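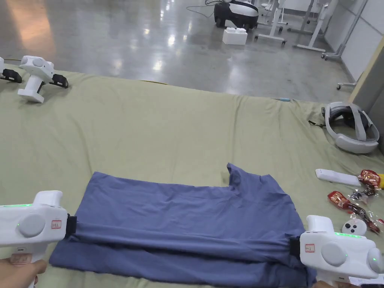

How to pack a week's clothes into a cabin bag

Most cabin bags will hold a week's clothes if everything in them is folded to the same width. The method below works for soft bags and hard cases. Allow 60 minutes the first time. After that it goes much faster.

What you need

Your bag, empty and open
A bed or large table, cleared
A tape measure
Two packing cubes or cloth bags
A kitchen or luggage scale

Measure the inside first

Measure the inside of the bag, leaving out the wheels and the handle tubes. The size printed on the label is nearly always the outside size. Write down the width and halve it. That is your folding width, and every top and pair of trousers should come out close to it.

If the handle tubes make ridges along the bottom, fill the gaps between them with socks and underwear before anything else goes in.

Sort by fabric

Lay everything out and put it in piles: cotton tops, knitwear, trousers, things that crease badly. Leave the creasing pile until last. Anything you are unsure about goes on a chair, away from the rest. Mieke Van Leeuwen, who wrote the first version of this page, put her walking boots on the chair every time and then wore them to the airport.

Folding T-shirts

1. Lay the shirt flat and smooth it outwards from the middle.
2. Turn the bottom hem up by a hand's width and press it down.
3. Fold one side in to the middle, then the other, with the sleeves tucked back on themselves.
4. Fold up from the hem towards the neck until you have a firm block.
5. Stand the block on its edge in the cube.

Thick cotton shirts need one fold fewer than thin ones. If a block springs open, the air is still in it. Open it out and press again from step 2.

Trousers and jumpers

Fold trousers leg to leg, then in three from the hem. Jumpers should be folded flat and never rolled, as rolling stretches the shoulders. One thick jumper takes the space of 3 T-shirts, so wear it if you can.

Loading the bag

Heavy things go at the wheel end. Shoes go in first, sole against the side, with chargers pushed inside them. Put the cubes in next, then the flat items across the top. Shirts with collars go last, with the collars facing opposite ways so the stack stays level.

Keep liquids in the outside pocket. If your bag has none, lay them on top of everything just before you zip up.

Weigh it

Weigh the bag closed. If it is over the limit, take out shoes before clothes. A travel-size wash kit also helps: mine went from 190 grams to less than half that once I moved to bar soap.

Coming home

Use one cube for worn clothes and fold them the same way. They will not fit otherwise.

Updated in July with corrections to the trouser section from Fathima Navaratnam.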